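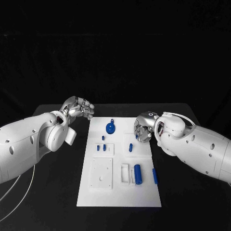

Search reports and updates Go

Solton Orchards: progress report to the Jadix Fund, August

6 shares 5 comments

We are halfway through the grant period and very happy to be writing this one. When we applied, the old orchard above Solton was bramble to shoulder height and the lower gate wouldn't open. The gate opens now, the brambles are down on the whole of the western slope, and people have started walking up in the evenings just to have a look round!

Grafting went better than we dared hope. Fuentealba Nursery supplied 600 rootstocks in good condition and let us keep them in their cold store until the ground had dried out enough to work. We took cuttings from the surviving old trees, including the big Grotesard pear by the wall — the one everybody in the valley seems to have a story about — and most of the grafts on that variety have put on strong growth. The plums have been slower. We think we cut the wood too late, and we'll start earlier this winter.
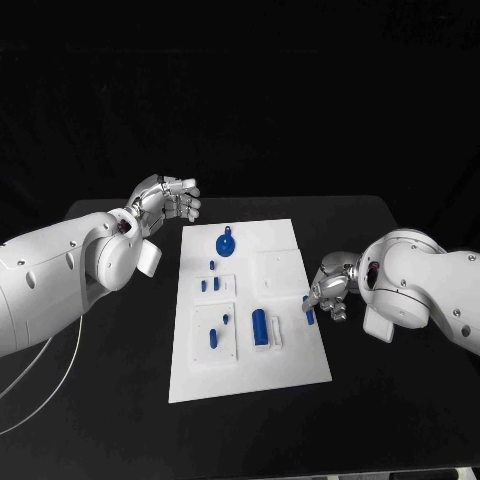 Solton Orchards

Spending is close to plan. Fencing cost more than we budgeted, mainly because the deer found the first young trees before we did, and we moved money across from the printing line to cover it. Your office agreed this change by email in spring. The water tank is in and holding, and the second delivery of mulch has been paid for but not yet spread.

The grafting days have been a joy. We ran 5 of them and every one was full, with a waiting list for the last two. Several people who came to the first day were teaching the cuts by the final one, and a good few have taken a spare tree home.
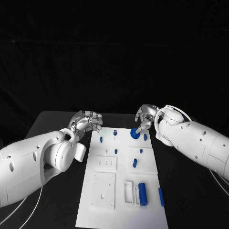
Labels are our next big job. At present each young tree has a paper tag in a plastic sleeve, and after a wet July a lot of them can't be read. We want something that can be picked out from the path in long grass. Blue against white is the pairing we keep coming back to. So we're trying white stakes with blue lettering on the pear rows first, and if they last until the leaves drop we'll order the rest.

Still to come before the grant closes: clearing the eastern slope, laying the top hedge, and a first small harvest supper in the barn. We'd love someone from the Fund to join us for that. Please bring boots, as the track is still dreadful.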